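Zipper on my navy lunch bag keeps sticking at the curve

tinroofkitchen
Asked April 29, 2022

Hi all, hoping somebody has fought with one of these before. I have a boxy navy fabric bag with a carrying handle, a Parkis, and I use it for lunch most days. It has a metal zipper that runs over the top and down the front. Straight parts are fine! It's the bend where it gets stubborn, and I end up yanking on the ring with one hand and holding the bag down with the other.
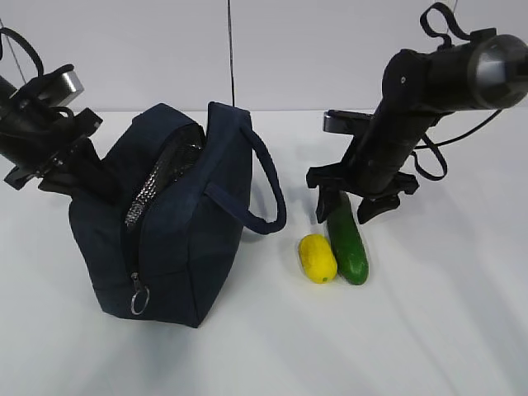
I already tried rubbing a candle stub on the teeth, and it was better for maybe two days. I don't want to gum it up with oil because the lining is that slick black stuff and I'm sure it would stain my sandwich wrap. Anything else I should try before I give up and buy another one?

bramblecoat
Check the lining first. On mine (a Brurnik, same sort of shape) the fabric inside had gone baggy near the top and kept creeping into the teeth. Open the zipper all the way, reach in and push the lining flat against the side, then close it slowly with your other hand inside. If that works, run a few tiny hand stitches along the lining, well back from the teeth. Took me one evening and a lot of muttering, but it's been good since June.

Also brush the teeth with a dry toothbrush. Crumbs!!

oldspool52
Pencil. Rub it on both sides, zip up and down, wipe off the extra.

harborquilter
Pencil is OK but it can leave gray smudges on your hands, so wipe it well. I'd stuff the bag with a towel before you zip it. A soft bag folds right at the bend and the slider has to climb over the crease. If it still catches after that, the slider may be worn, and a shoe repair place can swap it. The one in Harstead charged me 3 dollars.

Comments

mapleandmud: The towel thing worked on my camera bag, thank you

tinroofkitchen: It was the lining! Going to stitch it this weekend.

pjs_attic: Does pencil work on plastic zippers too?

Related
Getting a smell out of an insulated bag
Igwe backpack strap fraying at the seam
Can I machine wash a bag with a metal zipper?
How to sew a zipper pull back on

Contact us | Terms | Back to top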